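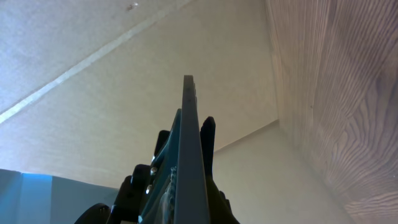
Ticket 21: Barua newsletter software, address labels printing out of line
Opened by: Shafiq Kanagaratnam
Status: open, waiting on Cesus

Hello all, and thank you for picking this up so quickly last time, I do appreciate it.

I look after the mailing for the Carnudero allotment society, and since I moved our address list across to the new version of Barua the labels come out wrong. The first row is perfect. By the second you can see the names creeping down, and by the bottom of the sheet the postcode has landed on the label underneath, so Mrs So-and-so's postcode is sitting on top of her neighbour's name.

What I've tried so far:

Turned off "fit to page" in the print box. Slightly better, still drifting.
Chose the Jasitz label template from the list instead of my own saved one. No change at all.
Printed the same list from the old version, which my daughter still has on her laptop. Came out beautifully, same printer, same labels.

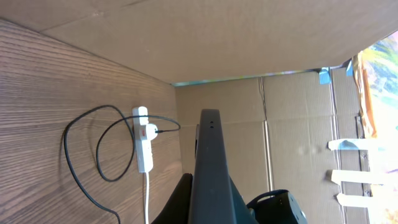
Update, 10 in the morning: Cesus replied and asked me to check the top margin in the template. Mine says 3 mm and they say it ought to be 10. I changed it, saved it, closed everything down and opened it again, and it had gone back to 3. I did this twice more with a cup of tea in between, same result.

Update, after lunch: saving the template under a new name does keep the margin, so that's something! The first page now lines up nicely, but page 2 starts drifting again from the third row. I've attached the template and a test list with made-up names. We'd like to post in December if at all possible, so I'll leave the ticket open and try anything you suggest.

Warm regards,
Shafiq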